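Home | About Us | Planning Guides | Budget Worksheet | Contact

About Fliditz

We help small companies and schools work out what a robot will really cost them, long before anyone signs a purchase order. Our office is in Drarkthorpe, on the second floor above the bakery, and if you drop by before 10 in the morning there's a fair chance we'll share whatever is still warm.

We started out selling equipment ourselves, and we kept meeting good people who had spent the whole budget on the arm and had nothing left for grippers, training or spare parts. So we stopped selling and started planning! Since then we've put together 72 equipment plans, from a single bench arm to two-armed machines that work in furnished rooms, and much of that work is tried out in simulation first. 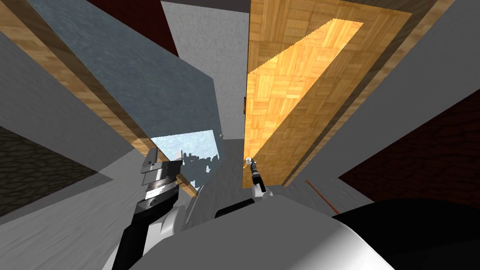 How we plan with you

We begin with a long chat (bring your questions, and bring your floor plan if you have one). Then we build your room in Stimness, our planning software, and put the robots on your shortlist into it, so that reach and floor space can be talked over while changes are still cheap. A first plan takes 14 working days and costs $775, and that includes 2 rounds of changes.

Grippers get their own line in every budget we write. A plain two-fingered one will do for a surprising number of jobs, and we're always happy to say so if it saves you money.
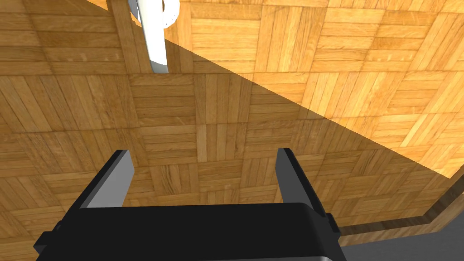
Once the plan is settled, we put everything into the Kiss sheet, a one-page summary you can hand to your board or your boss, with purchase, setup and yearly upkeep side by side. We go over it again with you each February, when most of our clients are putting their next budget together.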